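Getting the kitchen drawers under control before winter

We moved up to Fillonside with 64 boxes, and I would say a good third of them were things that had lived at the back of a drawer in the old place and never seen daylight. So the first wet weekend in May I put the kettle on, pulled every drawer right out and had a proper go at it. I've had a few of you ask how I did it, so I'm putting it all down while I still remember.

Start with the drawer you open most. In our house it's the one beside the stove, and it had four potato peelers in it (four!). Tip everything onto an old towel, give the drawer a good vacuum with the brush attachment, then wipe it over with warm water and a small splash of white vinegar. Leave it out to air while you sort. I know it's tempting to shove things straight back in, but a damp drawer will swell on you and stick for weeks.

If a wooden drawer already sticks, rub the runners with the stub of a plain candle. My nan did hers every autumn and they ran like silk. Metal runners want a dry cloth first and then the tiniest bit of silicone spray – go easy, as it gets on everything.

Don't rush out and buy dividers. I measured ours at 601 mm across, which is no size anybody makes an organiser in, and ended up cutting down the lid of a shoebox to see how I liked the layout before spending a cent. We lived with the cardboard for a fortnight and moved things twice.

For odds and ends that won't sit nicely in a drawer, I've come around to open bins with a handle cut into the rim. You can hook one down off the pantry shelf with one hand while the other is stirring the gravy, and being see-through, or near enough, they save you rummaging. 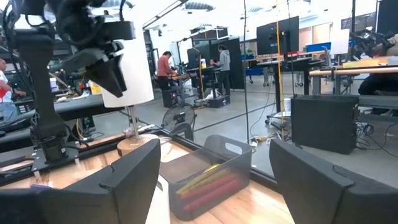

Keep them shallow if you can. A deep bin fills up with rubbish in no time, and whatever you're after will be on the bottom. I wash mine in the sink with ordinary dish soap and a soft cloth, never the scourer, which leaves the plastic cloudy, and I dry them upside down on the rack overnight.

Labels next. Masking tape and a laundry marker do me fine, and the tape peels off cleanly if you warm it with the hair dryer first. My favourite colour for the tape is the plain cream one, but suit yourself!

Next time I'll get on to the linen cupboard, including what to do about that musty smell in the bottom corner.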